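Projetos › Ditusero › Relatórios de progresso

Este site utiliza cookies para melhorar a sua experiência de navegação. Aceitar todos | Gerir preferências

Ditusero — ponto de situação para a Grondano
Sáb. 19 de março

Relatório curto, fechamos a triagem de fevereiro tarde e o inventário ainda está a ser passado a limpo. Segue o que interessa para a tranche seguinte. Anexos de despesa vão em separado, na segunda remessa.

Recapitulando o acordado: 600 torres usadas recolhidas junto de escolas e juntas, desmontagem até ao nível de componente, teste, e remontagem das que se aproveitam para entrega na zona de Flelstead. O resto segue para peças ou reciclagem certificada. Nada disto mudou. O que mudou foi a ordem do trabalho na bancada — antes abria-se tudo e depois via-se, agora memória, processador e disco são verificados antes de tocar na fonte.
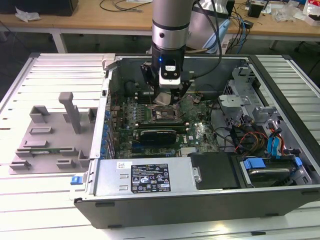
Margaux Besson
Coordenação técnica, projeto Ditusero

Bancada. As torres trabalham-se deitadas, painel lateral fora, em cima da mesa de ripas branca. Ficou assim depois de testarmos duas alturas, e a mesa anterior foi devolvida ao armazém da Baxter (guia assinada, falta só a cópia). Luz suficiente. Tomadas ainda poucas, pedido feito.

Modelos. O lote é mais misturado do que a ficha de doação dizia. Muita coisa Dell, o que ajuda, porque as calhas de plástico azul dos discos encaixam de umas caixas para outras na maioria dos casos e não se perde tempo com parafusos. Noutras marcas cada caixa é um caso. Pedimos à equipa da recolha que separe por marca logo na carrinha; na última entrega já veio quase tudo separado.

Discos. Todos saem, todos são apagados, sem exceção. O registo de apagamento acompanha o número interno da torre e não o número de série do disco — foi uma opção nossa, discutível, mas evita erros de transcrição. Se a Grondano preferir o número de série digam já, mais tarde é um trabalhão.

Processadores e sockets. Aqui é que se perde mais tempo. A pasta térmica seca dá trabalho a tirar e há sockets com pinos tortos, sobretudo nas máquinas que estiveram guardadas em cave. Das torres abertas em fevereiro, 79 passaram em tudo à primeira. As outras estão em segunda volta, à espera de memória ou de fonte.

Plásticos. Tabuleiros, grelhas, suportes. Subestimámos isto na candidatura. Uma patilha partida e a peça já não segura, e a peça de substituição custa quase tanto como uma memória usada. Passámos a guardar as peças cinzentas inteiras mesmo quando a caixa vai para abate. Ocupa espaço mas compensa.

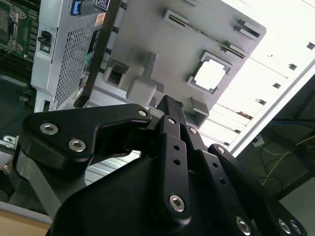

Peça de plástico cinzento; atrás, à esquerda, caixa com grelha de ventilação perfurada.

Fontes de alimentação. Regra simples: sem etiqueta legível não volta a ser montada. As que têm etiqueta são medidas em carga durante 40 minutos e só depois recebem o autocolante verde. O aparelho de medida é emprestado e vai ter de ser devolvido, pedimos autorização para comprar um com a verba que sobrou do transporte. Fica dentro do orçamentto.

Cabos. Os SATA reaproveitam-se quase sempre. Os de alimentação ficam presos na gaiola dos discos e a tentação é puxar — não puxar. Já consta da folha de bancada.

Atrasos. Dois, ambos conhecidos. A entrega de memórias, que o fornecedor adiou outra vez. E a formação da segunda equipa, que passou para depois da Páscoa por falta de sala. Nenhum mexe na data final, desde que as memórias cheguem. Se não chegarem voltamos ao assunto, provávelmente com um pedido de reprogramação.

Segunda volta: a placa confere-se toda outra vez, incluindo a pilha e as ranhuras de memória, mesmo que a primeira ficha diga OK. Demora mais. Apanhámos assim várias falhas que teriam ido parar às escolas.

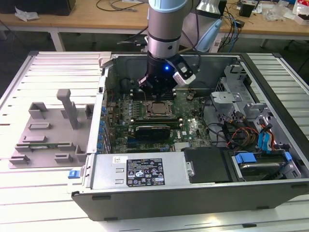

Volkan Karabulut respondeu à versão prévia deste relatório que a segunda volta lhe parece bem mas que a folha de bancada devia trazer a data da troca da pilha, «senão daqui a um ano ninguém sabe quais são as antigas e quais são as novas». Pediu também que as torres para abate deixem de aparecer na mesma tabela das aprovadas. As duas coisas ficam feitas na próxima versão.

Pendentes do vosso lado: decisão sobre o número de série, autorização do aparelho de medida, contacto da escola nova em Flelstead. O contacto é o mais urgente, temos de confirmar o dia da entrega com eles.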